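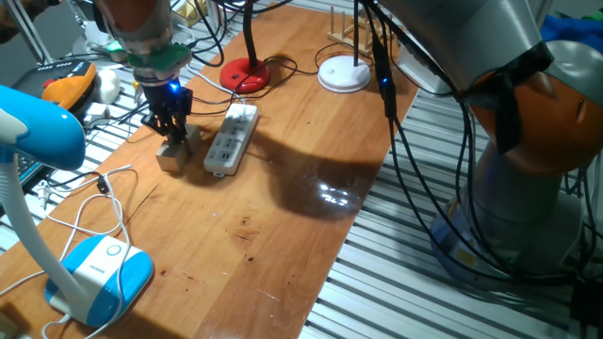 # 四月の部屋と、手紙を書く習慣について

四月になると、どうも手紙が書きたくなります。年賀状はもう何年も前にやめてしまったし、暑中見舞いも出したり出さなかったりなのに、桜が散りはじめて、窓を少しだけ開けておけるくらいの気温になると、引き出しの奥から便箋を引っぱり出してきて、さて誰に書こうかなあ、とお茶を飲みながら考えはじめるのです。考えているうちにお茶が冷めて、淹れなおして、また考えて、気がつくと夕方になっていたりします(そういう日は一通も書けていません)。

今年最初の一通は、Trinidad Cáceresさんに宛てたものになりました。Trinidadさんとは、昔Dridimthorpeという小さな町に住んでいたころに知り合いました。下宿の向かいがパン屋で、その二階に彼女が間借りしていて、朝の六時ごろになると、お互いパンの匂いで起こされて窓を開ける。それで目が合って、手を振る。最初の一か月はそれだけのお付き合いでした。名前を知ったのは、郵便屋さんが彼女宛ての葉書をうちの郵便受けに間違えて入れていったからで、思えばはじめから郵便に縁のある人だったわけです。

その彼女と、もうずいぶん長いこと手紙のやりとりをしています。頻度はまちまちで、立て続けに来ることもあれば、一年近く音沙汰がないこともあります。メールアドレスも知っているし、急ぎの用事なら電話だってかけられるのに、どういうわけか近況だけは紙で、というのが二人のあいだの決まりになっています。決めた覚えはないのですけれど。

## 便箋のこと

便箋は、いまは罫線の薄いものを使っています。若いころは無地にあこがれて、下敷きを敷いて書いたりもしましたが、わたしの字はどうしても右上がりになるので、三行目あたりからもう坂道です。Benítezという文具店が駅の裏にあって、そこの棚の下のほうに、四冊まとめて紙の帯でくくった便箋が置いてあるのをいつも買っていました。四冊で1,000円。去年の秋に行ったら帯の色が変わっていて、紙もほんの少し薄くなった気がしたのですが、お店の人に聞くと「紙は前と同じですよ」とにこにこして言うので、そうですか、と言って買って帰りました。いまだに薄くなったと思っています。

封筒のほうは、揃いのものがすぐになくなってしまいます。便箋より先に封筒が足りなくなるのは、書き損じのせいです。わたしは中身よりも宛名で失敗する人間で、特に外国の住所を書くとき、番地の途中で「あっ」となる。中身はどんなに消し跡があっても平気で送ってしまうのに、宛名だけはきれいに書きたい。見栄でしょうか。郵便屋さんに対する見栄かもしれません。

万年筆のインクは、Brolevia の青をもう十年使っています。はじめは黒っぽく見えるのに、乾いてしばらくすると灰色がかった青に落ち着く、そこが好きで。一瓶2,000円と聞くと少しひるみますが、わたしの書く量だと二年は余裕でもつので、買いに行くたびに値段を忘れていて、毎回新鮮にひるんでいます。

## 何を書くか

「手紙って、何を書けばいいんですか」と、前に職場の後輩だったPrasanna Khondokarさんに聞かれたことがあります。お世話になった先生に出したいのだけれど、時候の挨拶のあとが続かない、と言うのです。お昼休みで、二人ともお弁当を広げていて、わたしは卵焼きを食べながらしばらく考えて、「今日のお弁当のことを書いたら」と答えました。われながら頼りない答えだなあと思ったのですが、Prasannaさんは本当にそう書いたらしく、先生からは、近所の八百屋で買った蕗を煮た話が三枚にわたって返ってきたそうです。うれしそうに見せてくれました。達筆で、半分くらい読めませんでしたけれど!

大きな出来事は、案外手紙に向いていない気がします。引っ越しとか、転職とか、病気とか、そういうものは先に電話やメールで伝わってしまって、手紙が着くころにはもう相手も知っている。それより、雨樋から変な音がするとか、隣の猫がうちの物置の上で寝るようになったとか、そんな話のほうが、十日遅れで届いてもちっとも古くならないのです。Trinidadさんの前の手紙は、まるごと一枚が梨のジャムの失敗談でした。鍋を焦がして、その鍋を磨いて、磨いているあいだに二回目の鍋も焦がしたという話で、台所で声を出して笑ってしまいました。

今回わたしが書いたのは、Urnowの坂道のことです。いまの家から歩いて行ける古い住宅地で、坂の途中に大きな山桜があって、毎年その木の下で一休みするのですが、今年は脇に新しいベンチが置かれていました。座ってみたら、わたしの背丈だと足がぶらぶらするのです。いい大人が桜の下で足をぶらぶらさせて、通りかかった犬にじっと見られました。そのことを二枚かけて書きました。たいした話ではないのに、書いていると坂の上のほうから降りてきた風のことや、どこかの家で煮物をしていた匂いまで思い出して、危うく三枚目に入るところでした。

## 出しに行く

書きあげた手紙は、一晩置くことにしています。夜に書いたものは朝読み返しなさい、と母によく言われました。ただ、読み返すと直したくなって、直すと一枚まるごと書きなおしになって、便箋がどんどん減っていく。なので最近は、一晩置くだけ置いて、読み返さずに封をしてしまいます。母が聞いたら呆れるでしょうね。

切手は、引き出しに溜まっている古い記念切手を組み合わせて貼ります。足し算が苦手なので、いつも郵便局の窓口で確かめてもらうのですが、今回の係の方が「これ、懐かしいですねえ」と鳥の切手を指さして、後ろに人が並んでいるのにしばらく鳥の話になりました。国際便の料金もまた上がっていて、貼り足した切手が封筒の表をずいぶん占領してしまい、せっかくきれいに書いた宛名が隅で窮屈そうにしています。

帰りに同じ便箋を買い足そうと思って駅の裏にまわったら、お店は棚卸しでお休みでした。残りはあと数枚。次は叔母に書くつもりなのですが、叔母には短い手紙というものが書けたためしがないので、来週もう一度行ってみようと思います。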